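Doblar ropa con la pinza en la mano

Tiempo de lectura: 4 minutos

Llevo dos semanas grabando demostraciones en casa para Lenduvo y ya me han preguntado varias veces en qué consiste, así que lo dejo escrito y me ahorro repetirlo.

El trabajo es doblar y recoger ropa, pero con una pinza de mano en lugar de los dedos. La coges por la empuñadura, la abres y la cierras con el gatillo, y la cámara que lleva montada graba lo que hace la punta. Luego el programa reconstruye la trayectoria y con eso entrenan la política que moverá el brazo. El encargo son 300 episodios de prendas de abrigo y otros tantos de camisetas y toallas. De momento tengo subidos 73 válidos de la primera parte, que son menos de los que pensaba llevar a estas alturas.

Antes había hecho teleoperación, en un proyecto que se llamaba Oswood. Allí manejabas dos brazos desde una consola, mirando por una pantalla, y cada camiseta era una pelea. Había un retardo pequeño, suficiente para que cerraras la pinza cuando la tela ya se había escurrido. Con la de mano no hay retardo y notas el peso, el tirón, si has cogido una capa o dos. A cambio pierdes la muñeca del robot como referencia y es muy fácil hacer giros que el brazo después no puede repetir. Esos episodios los rechazan, y con razón.

Las normas que me dieron son pocas. No tocar la prenda con la otra mano. No salirse del alcance que marca la guía de Perron, que es la casa de los brazos. Empezar cada episodio con la ropa en una postura distinta. Y no corregir los errores parando la grabación: si se te cae una manga, la vuelves a coger y sigues. Esto último me costó. Los primeros días cortaba en cuanto algo salía feo y me quedaban unos episodios limpísimos que no enseñaban a recuperarse de nada.

Lo que peor llevo son los acolchados. Una camiseta se queda donde la dejas. Una chaqueta rellena vuelve a subir, y si la pinza muerde el relleno en vez del borde, el pliegue se abre en cuanto sueltas. La pana tiene otra manía, que hace bulto y se atraviesa delante de la punta.

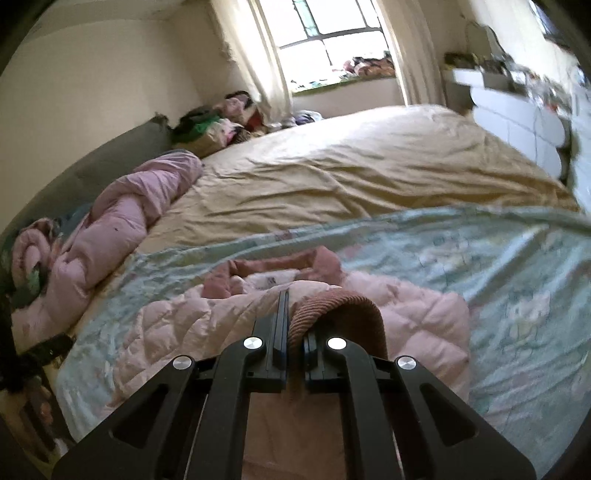
Un lector, Gromard, me escribió que con los acolchados él va siempre por el cuello, nunca por el bajo, y que cierra la pinza en dos tiempos: primero hasta rozar la tela, una pausa corta, y después del todo. Decía también que la pausa se nota en los datos y que el modelo la aprende, de modo que conviene hacerla siempre o no hacerla nunca. Lo probé el viernes con una tanda entera. El cuello funciona mejor en las chaquetas gruesas. En las finas me da igual. Lo de la pausa lo he adoptado para todo, aunque alarga cada episodio.

Sobre la cama se trabaja peor que en una mesa, porque el colchón cede al apoyar la pinza y la altura nunca es la misma. Pero el encargo pide casas normales y superficies normales, y la ropa se dobla en la cama. Tampoco hace falta recoger la habitación antes. Al principio lo hacía y perdía media mañana.

El dinero: pagan 600 euros por el encargo completo, con los episodios rechazados fuera de la cuenta. Si repites mucho, sale mal. El tiempo se va sobre todo en colocar la prenda de nuevo y en revisar el vídeo antes de subirlo – yo reviso por la noche, del tirón, y marco los malos sin mirarlos dos veces.

El conjunto común de Lenduvo va ya por más de 2615 episodios entre todos los que grabamos. He visto un vídeo del brazo doblando una toalla con una versión temprana. Lo hace despacio y deja una esquina fuera, y en el momento de alisar da un golpecito lateral que reconozco, porque yo también lo doy. No sé si viene de mis grabaciones o si lo damos todos.

Me quedan las sudaderas con capucha. La semana que viene empiezo con las de cremallera, y a ver qué hago con los cordones.

Entradas recientes
Teleoperar dos brazos desde una consola: mis notas de Oswood
Cómo calibro la pinza antes de cada tanda
Toallas, la prenda más agradecida
Episodios rechazados y por qué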